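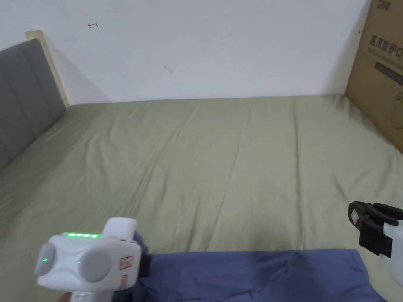 Gripper Comparison: Bedroom Setting

The Niveo program compares hand-held grippers on ordinary household work. This gallery, published in November 2024, covers the cloth handling series, for which 488 recordings were made. The full collection holds 2000.

Blue cloth on a green fitted sheet. Two white-bodied grippers are in use, one at each side of the cloth. The left unit has a row of four green indicator lights along its top, and its black clamp section is at the edge of the fabric.

Operators were asked to fold each item using both grippers, then lay it flat and start again. Soft fabrics were scored separately from towels and denim.

Results for the Skoser and Rodier finger sets will be added in March. Enquiries about access to the recordings may be sent to the program office.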